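Section 4 - Levelling and fixing the table

This section covers assembly, levelling and finishing of the Estdale dining and work table after the carton contents have been checked against the parts list in Section 2. Allow 20 minutes for assembly. Two people are needed to turn the table over.

4.1 Before you start

Lay a blanket or the flattened carton on the floor and place the top on it, face down. Keep the top out of direct sunlight and at least one metre from a heater outlet while it adjusts to the room. Timber delivered in February or during other humid months may need longer to settle than timber delivered in winter.

CAUTION: Do not drag the top across concrete or tile. The arris is finished by hand and chips easily.

You will need:
Hex key (supplied, bag C)
Spirit level, 600 mm or longer
Soft pencil
Clean cotton cloth

4.2 Fitting the legs

1. Identify the corner plates. Each plate is stamped with a letter on the inside face. The letter must match the letter pencilled on the underside of the top.
2. Place the plate over the threaded inserts and start all bolts by hand. Do not use a power driver at this stage.
3. Stand the leg in the plate with the adjustable foot pointing up. The flat side of the leg faces the outside of the table.
4. Tighten the bolts in a diagonal pattern until the spring washers close. Stop there. Overtightening will pull the inserts.
5. Repeat for the remaining legs.

NOTE: Curix corner plates supplied before the current series have round holes instead of slots. They fit the same inserts but leave no allowance for seasonal movement. If your plates have round holes, contact the supplier for replacements before going on.

4.3 Turning the table over

1. Wind all adjustable feet fully in.
2. With one person at each end, lift the table clear of the floor, rotate it in the air and set it down on all legs together.
3. Do not tip the table over on two legs. The side load can bend the plates.

4.4 Levelling

1. Move the table to its final position. Levelling is only valid for that position.
2. Place the spirit level along the grain at the centre of the top, then across the grain at each end.
3. Wind out the foot at the lowest corner until the bubble is centred. One full turn raises the corner by 1.5 mm.
4. Press down on each corner in turn. If the table rocks, wind out the foot that lifts.
5. Lock each foot with the thin nut. Hold the foot still while tightening the nut.

The maximum adjustment is 10 mm. On floors that fall by more than this, use the packing discs in bag D under the feet - never between the leg and the plate.

4.5 First coat of oil

The top leaves the workshop sealed but not fully finished. Apply one coat of Rirkik hardwax oil after levelling and before the table is put to use.

1. Wipe the top with a dry cloth.
2. Apply the oil thinly, following the grain. A 100 ml tin covers the top and edges once.
3. Wait ten minutes, then remove all surplus with a clean cotton cloth.
4. Leave overnight with a window open.
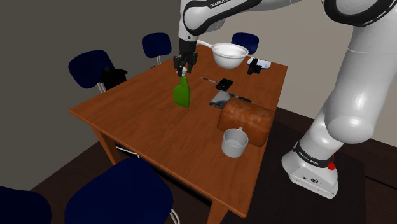 Figure 4.1 - Table top with reddish-brown, streaked grain (rendered view).

Grain and colour vary between tops and are not grounds for return. The reddish-brown stain is catalogue colour 101. Quote this number when ordering touch-up wax.

CAUTION: Oil-soaked cloths can ignite without a flame. Lay them flat outdoors to dry, or soak them in water, before putting them in the bin.

4.6 Re-checking

Check the corner plate bolts after the first month of use and at each change of season. If a bolt turns freely without tightening, the insert has stripped. Stop using the table and order repair kit Aydoğan M8, then follow Section 7.

Fitting instructions revised by Takumi Sekiguchi, product support.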